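Good Practice for Hand-Held Gripper Work, Handout 2
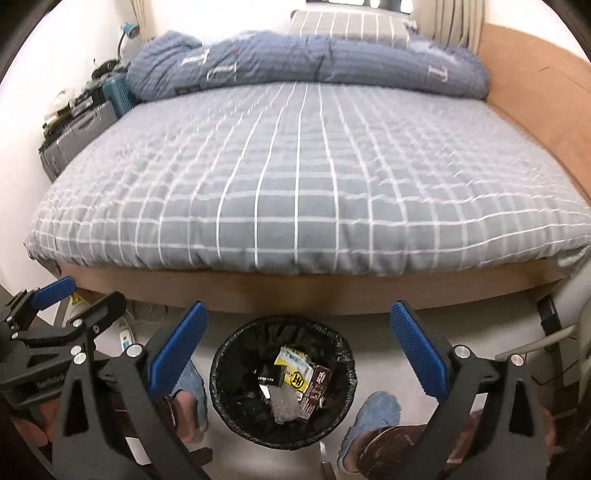

Bożena Wieczorek
Course Instructor, Robotics Practice, Haverford

I love this unit – bedrooms are wonderful places to learn careful work! A few house rules before your first session:

Look over the floor first. Power strips and cables under a bed count as floor.
Open both grippers fully and check the blue pads for grit.
Keep your feet clear of the bin and of both grippers.
Take one item at a time, and let the fingers close slowly on soft plastic.
Stop after 50 minutes, even if it's going great.

Bring your notes to the Nadero room in September.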